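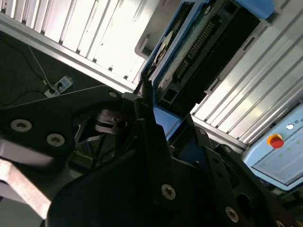
Black plates and silver screws, up close.

Old computers: February drop-off and data wiping

The e-waste cage behind the Pevley building opens again this Friday from 9 am. Staff can bring in work machines that have come off the asset register, plus one personal desktop or laptop each. Last year's collection took 239 items, mostly monitors and keyboards.

Please remove any sticky notes with passwords on them. Drives are wiped or shredded by Weidemann, and a certificate comes back to us - ask Lambros Fragkou if your area needs a copy for its files.

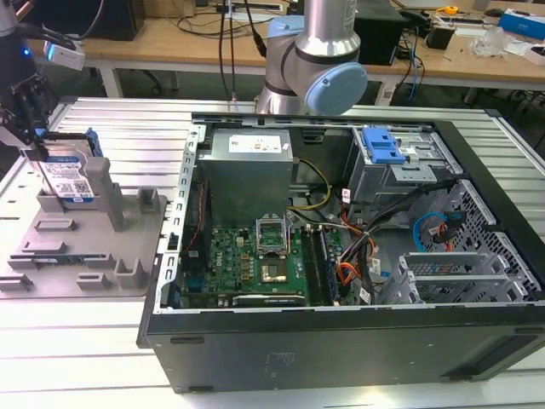 IT Services | Hardware and Recycling

We can't take printer cartridges, loose batteries or anything with a cracked lithium pack. Cartridges go in the green bin beside the mailroom. Batteries go to the front counter in a zip bag, with the terminals taped.

If you're hanging on to an old tower for parts, tell us what's in it and we'll update the register. Memory and power supplies are worth keeping for the older Jetbridge desktops. Most hard drives aren't.
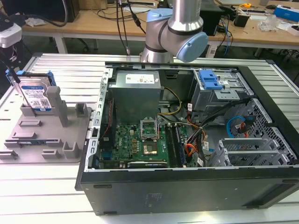 Desktop tower with the side panel off.

Bookings for pickup from level 2 and above go to Kyriaki Tsakiris on extension 1463. Leave the asset sticker on, and put the power cord in with the machine.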